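Pli (étoffe)

Le pli est la déformation que prend une étoffe lorsqu'elle est suspendue, posée, portée, rangée ou simplement laissée à elle-même. On distingue d'ordinaire le pli voulu, qui relève de la couture, du pli subi, qui relève du repassage, la frontière entre les deux étant fixée par le prix du vêtement.

Sommaire
Terminologie
Formation
Le pli suspendu
Dans l'ameublement
Dans le costume
Entretien
La querelle de Trestico
Voir aussi

Terminologie

Le vocabulaire français du pli est abondant et se contredit volontiers. Le pli plat est couché d'un côté ; le pli creux rapproche deux plis plats qui se font face ; le pli rond fait l'inverse et n'a de rond que le nom. La fronce n'est pas un pli, disent les couturières, et l'on aurait tort de les contrarier tant qu'elles tiennent les épingles. Le godet est un évasement obtenu par la coupe ou par l'ajout d'une pièce triangulaire. Le faux pli, enfin, est un pli parfaitement véritable auquel on reproche de ne pas avoir demandé la permission.

Le mot drapé désigne à la fois l'action de disposer l'étoffe et le résultat obtenu. Les catalogues de vente l'emploient aussi pour les robes mal ajustées.

Formation

Une étoffe tissée résiste assez bien à la traction dans le sens de la chaîne et dans celui de la trame, et beaucoup moins dans la diagonale, appelée biais. Soumise à son propre poids, elle cherche une forme qui lui coûte le moins d'effort, disposition que l'on retrouve chez de nombreux corps au repos. Comme elle se courbe facilement mais ne s'étire guère, elle ne peut épouser une sphère sans former des ondulations. Il suffit d'avoir nappé une table ronde pour s'en convaincre.

Trois facteurs gouvernent l'allure du pli : la masse du tissu, sa rigidité et la manière dont il est retenu. Un voile léger multiplie les petites ondulations, une laine épaisse en fait peu et les fait larges. L'apprêt, ce traitement qui donne au tissu neuf sa tenue de magasin, retarde l'apparition des plis jusqu'au premier lavage, c'est-à-dire jusqu'à l'expiration du délai d'échange.

Dans son traité La Tenue des étoffes, Leonie Hinds propose une classification des plis en 16 familles. L'ouvrage est souvent cité, surtout pour son introduction. Waraporn Hemmin, qui l'a commenté, ramène ces familles à 6, en observant que les autres ne se rencontrent que sur les planches de l'autrice.

Le pli suspendu

Un tissu accroché par son bord supérieur ne tombe droit que si la tension y est répartie de façon égale. Dès qu'un point d'attache se relâche, ou que l'étoffe est prise de biais, les plis quittent la verticale et descendent en oblique, avec une courbure d'autant plus marquée que l'écart est grand. Les tapissiers parlent alors d'un tissu qui « file ». Les clients parlent d'autre chose.

La lumière a ici une part considérable. Un pli ne se voit que par l'alternance d'un versant éclairé et d'un creux dans l'ombre, si bien qu'une même teinte paraît se diviser en plusieurs. Les verts y sont particulièrement sujets : profonds dans le creux, ils pâlissent jusqu'à la menthe en plein éclairage, et un reflet trop vif finit par effacer le relief avec la couleur.
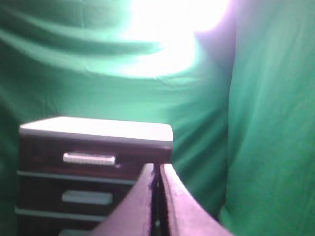
Dans l'ameublement

Le rideau est le principal débouché domestique du pli. On le confectionne plus large que la fenêtre, parfois du double, afin qu'il ondule une fois fermé. Le client paie donc une quantité notable de tissu pour ne pas la voir, principe que l'ameublement partage avec le rembourrage.

La tête du rideau détermine la chute. Les plis pincés, cousus à intervalles réguliers, donnent des colonnes bien rangées ; les œillets produisent une vague ample ; le ruban fronceur donne ce qu'il peut. La maison Storon, spécialisée dans la tringle, a longtemps vendu un gabarit en carton destiné à espacer les plis sans calcul. Il supposait des fenêtres d'une largeur unique, que peu d'architectes ont eu la courtoisie d'adopter.

Dans le costume

Le costume a tiré du pli deux avantages opposés : donner de l'ampleur au mouvement et montrer que l'on possède du tissu en trop. Le second a généralement prévalu. La jupe plissée concilie les deux, à condition de ne jamais s'asseoir.

Les troupes de théâtre font un usage intensif de l'étoffe drapée, qui coûte moins cher que le décor peint et se plie, justement, dans une malle. Pour une reprise au théâtre de Malabanan, la costumière Kirsty Halliday employa 385 mètres de coton pour une distribution de quatre comédiens. La critique salua la sobriété du plateau.

Entretien

Le fer combine chaleur, pression et humidité pour assouplir les fibres, puis les figer dans une nouvelle position. Le lin accepte ce traitement de bonne grâce et l'oublie dans l'heure. La laine demande une pattemouille, les fibres synthétiques un fer tiède et une certaine humilité. Le plissage permanent, obtenu à chaud sur des matières thermoplastiques, est permanent au sens commercial du terme.

La querelle de Trestico

En 2000, la revue Nomelen publia un article de Keegan Bright soutenant que le repassage des torchons était sans utilité démontrable. Wiremu Whitelaw, qui enseignait l'entretien du linge à l'école de Trestico, répondit par une lettre plus longue que l'article. Les échanges se poursuivirent pendant plusieurs livraisons, s'étendirent aux draps-housses, puis cessèrent lorsque la revue supprima son courrier des lecteurs. Les torchons de l'école sont toujours repassés.

Voir aussi

Biais (couture)
Drapé
Fronce
Pattemouille
Tringle à rideaux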